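Clillach are back, and they're bringing the fiddles

I've been putting on gigs at Furnetti for long enough that not much gets me bouncing round the kitchen, but this one did. Clillach, the ceilidh-punk band I first saw in a tent with rain coming in sideways, are playing our room this June, and they've got a brand new album to play you!

It's called Drernex (no, I don't know how you say it either -- the band all say it differently) and I've had it on in the van non-stop. It's louder than the last one, there's a lot more accordion, and the slow song near the end made me pull over for a minute.

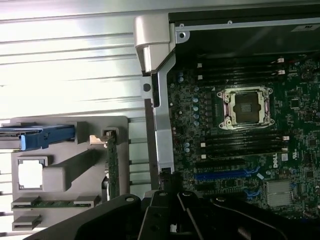
Support comes from Eshun, a three-piece who play highlife guitar tunes so sunny you'll forget you've got work in the morning. Their singer, Fiifi Kwofie, will be getting up with Clillach for the last few numbers too, and having heard them run through it at soundcheck last time they shared a bill, I can't wait.

"We wanted a room where people can dance right up against the stage," Fiifi told me. "Furnetti's perfect for that. Bring shoes you don't mind ruining."

We hold 300, and the last Clillach night sold out well before the day, so please don't leave it till the door. Tickets are £15 and go on sale this Friday at 10am from the Furnetti box office and our website. Doors are at 7.30pm, Eshun are on at 8 and the bar does pies until they run out.

Press passes, interviews and album streams: drop me a line through the Furnetti press desk and I'll sort you out.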